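3.2 Storage of small textiles in rented homes

Interviews were held in 40 rented homes in Garkthorpe and Fitzsimmons, all with a floor area below the local median. Tenants were asked where they kept small cloth items, how often each was used, and whether it had been moved in the past month. The inventory came to 3357 entries after duplicates had been removed (Farah's coding sheet, Appendix B). Items kept inside other items were entered under the outer one.
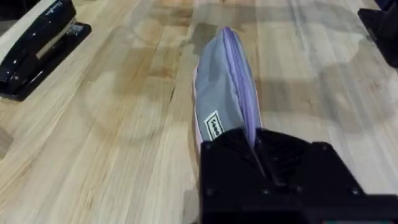 Figure 4. Grey fabric pouch, class C (soft, unframed).

Class C holders made up the largest group in both towns and were the least likely to have a fixed place. Tenants in Garkthorpe tended to keep them in drawers, while those in Fitzsimmons used hooks or the backs of doors. Because such holders have no frame, their outer size is a poor guide to the space they take up: the fabric in Figure 4 creases and folds where it is squeezed, and a flat measurement would overstate the room it needs in a full drawer. We therefore recorded packed depth under a 200 g plate, read after 30 seconds, in place of length and width. Readings taken by Suha Farah in February were repeated for the Fitzsimmons homes only. Class D holders (boxed or stiffened) were measured with a rule, as in Section 3.1.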